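6 min read

3.2 Paper stock and surface preparation

Brown packing paper is widely used to protect tabletops in shared workrooms, but its behavior under repeated use has received little attention. We compared two grades, one supplied by Varela and one by Brasosetti, at the Utstead and Kovcombe sites. Sheets were cut from the roll, left flat for 8 hours, and laid without adhesive. Edge lift was read with a steel rule at each corner and at the midpoint of each side.

In all, 2297 readings were taken. Of these, 1882 came from Utstead, where the tables are in daily use; the remainder came from Kovcombe. Readings from sheets with a visible crease were kept in the set but marked, following the procedure of Oberholzer and Palacios. Edge lift was greatest at the corners nearest the core end of the roll - an effect of residual curl - and was lower along the long sides for both grades. Eleven sheets tore during laying and were replaced from the same roll.

Coverage was treated as a separate factor. A sheet that stops short of the table edge leaves a border of bare surface, and lift at that border can be read directly against the tabletop. Figure 4 shows a large sheet on a white tabletop, with most of the surface covered.

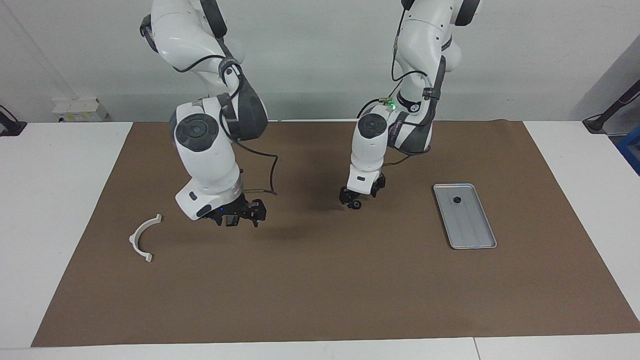 Last updated: Tuesday, April 7, 2020

Figure 4. Brown paper covering most of a white tabletop, with two white robot arms above.

Sheets that reached past the table edge were folded under and excluded from the corner readings. Their side readings were kept and are reported with the others in Section 4. Room humidity was logged at both sites but not controlled.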